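Mobile visitors leave my shop site within seconds. Is it the theme?

skerberg_tom
I run a small site selling notebooks and desk pads, built on the Esholm theme. On my laptop it looks lovely. On a phone, the product grid comes out as one endless column and the menu covers half the screen. Last month I had 1,738 visits, mostly from phones, and 11 orders, mostly from laptops. I've installed 3 plugins that promised to fix it, and now the menu covers the other half too. Do I need a new theme, or a separate mobile site?

cabello44
Get a new theme. Mine is fine.

mitum_fan
Please don't build a separate mobile site. You'll have two sites to neglect – I speak from experience.

Start by switching off all the plugins you added and clearing the cache. They are probably fighting each other over the menu. Then look in the theme's layout settings for a breakpoint, the screen width where the page changes to its narrow version. Mine was set far too high, so even big phones got the one-column treatment. I put it at 600 and allowed two products per row below that.

Check your image sizes while you're in there. I was sending phones the full camera originals and wondering why people wandered off before the page loaded. Resize before you upload. Then test on a real phone, preferably an old one with a cracked screen and a bad signal, like your customers have.

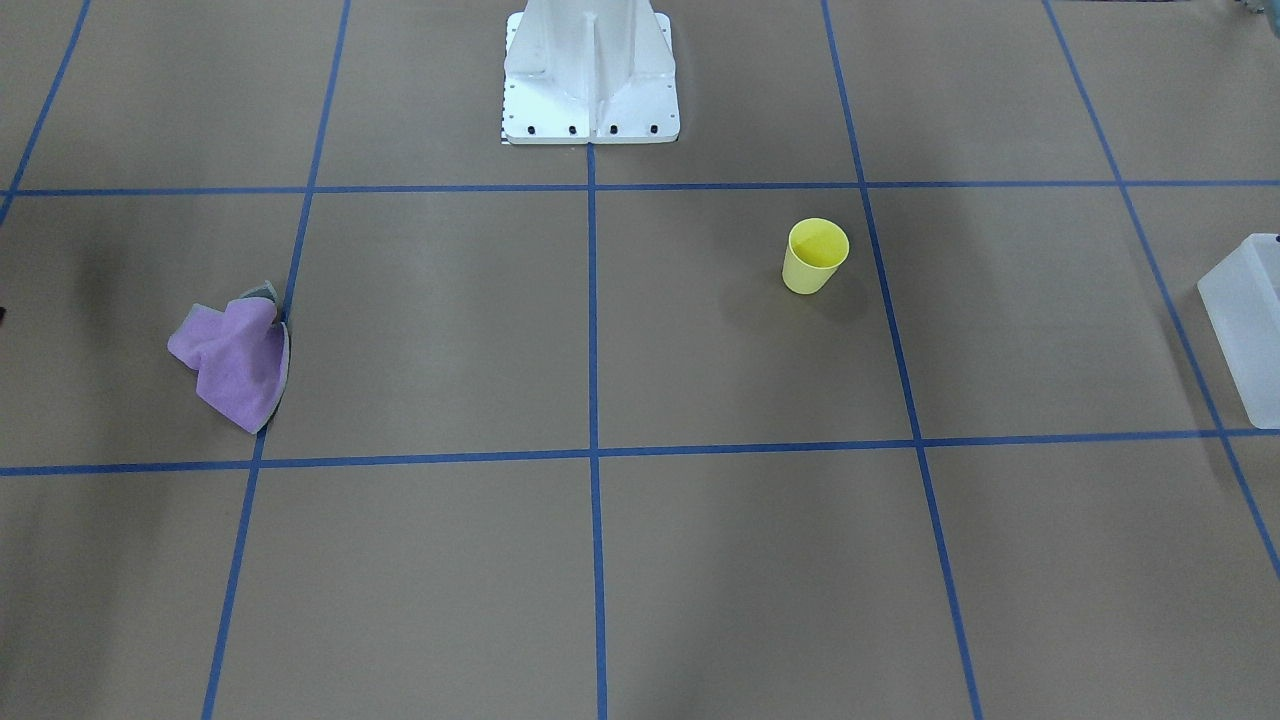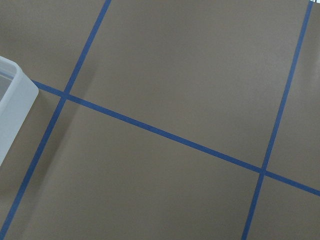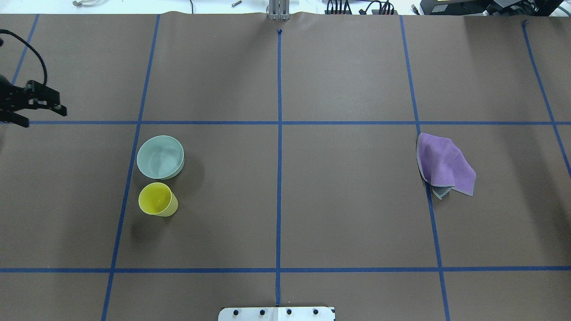 Blue tape on a brown surface, three views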